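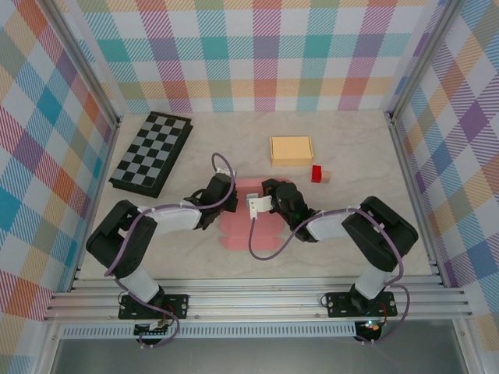 How many demonstrations does the two-arm folding method need before you train?
Plan on 281 for the first round. The Zovov runs started with 121, and the policy got much better at the second crease once Aiguo Cao added more.

4.2 Recording a demonstration set

This is the fun part of the method — you teach the folding policy by doing the folding yourself!

1. Power up both arms and wait for the Gollo console to show READY on each side.
2. Lay a flat box blank between the grippers. Turn it a little from one recording to the next.
3. Leave a few unrelated objects on the table. Move them between recordings, but keep them clear of the fold path.
4. Press Record, then guide both arms through the fold at an even pace.
5. Press Stop as soon as both grippers have let go. Tag the recording "complete" or "partial".

Note: Keep the partial folds. Unai Aranda trained one policy with them and one without, and the one that had seen them recovered from slipped flaps far more often. We love this result.

CAUTION: Keep hands outside the rail while either arm is powered.

4.3 Checking the wrist view

1. Open the wrist stream in Fokley and pick one arm.
2. Bring the gripper down beside a box. The finger tip and the near side of the box should both be in view.
3. Save a still with the set — you will want it when you compare policies in section 6. 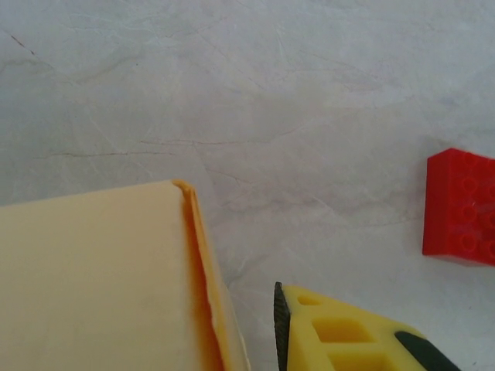 Figure 4-2. Wrist view with the padded finger beside a box. A red toy brick is at right.

4. Repeat for the other arm, then start training at 2000 steps per checkpoint.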